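In Defense of the Ugly Army

I have been painting miniatures for longer than I've been good at it, and I'd like to say a kind word for the half-finished, mismatched, slightly embarrassing army. Most of us own one. Mine is a Kirnus raiding force that I started one June with a secondhand box and more enthusiasm than sense, and it has never once looked like the pictures in the rulebook.

The fashion now is for armies that match. One palette, one basing scheme, every shield the same shade of red. I do admire them! Harriet Mercado at our club has a Serance household guard so even in tone that you'd think it was painted in a single afternoon (it took her four years), and I always go over for a look before I set up my own rabble. But I worry about what those armies do to the newcomer with 1000 points of bare plastic, who looks across the room and decides to keep the lid on the box until everything can be perfect.

My raiders have three kinds of rim on their bases. The captain's cloak was green, then blue, and it's now a sort of pond color I couldn't mix again if you paid me. Two of the archers came out of an old Jumeck set and stand a full head taller than their friends. I can look at any one of them and tell you what I was trying to learn that month — and usually that I hadn't learned it yet. 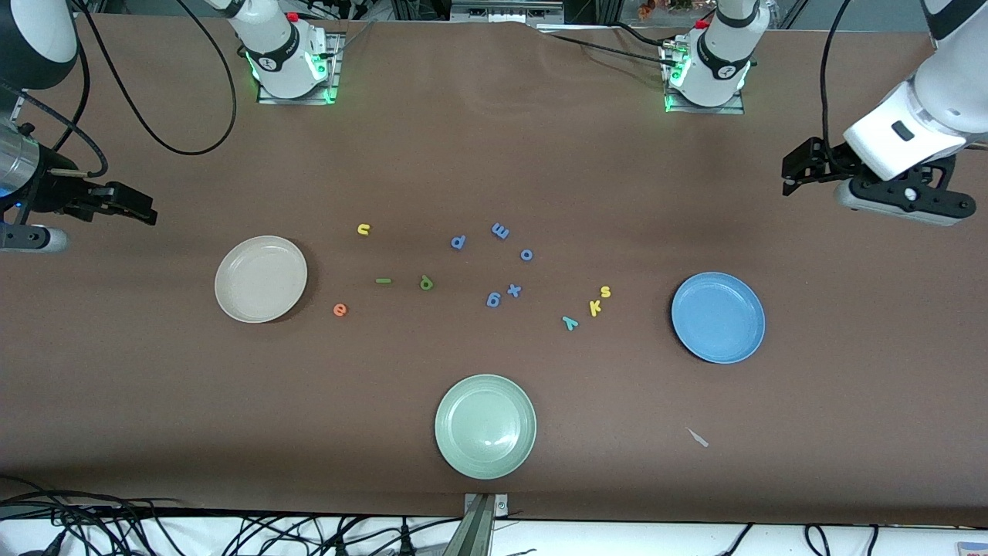 Themis Lazaridis, who has beaten me more often than I care to admit, thinks I should strip the lot and start over. He may be right about the archers. Still, I'd miss them, and I suspect he would too, having spent so many evenings knocking them over. So bring the bad ones along. Put the primer-gray spearmen in the front rank, next to the one figure you're proud of, and let people ask how you did his face. I'll be at the far end, trying to remember which of my archers is supposed to have the banner.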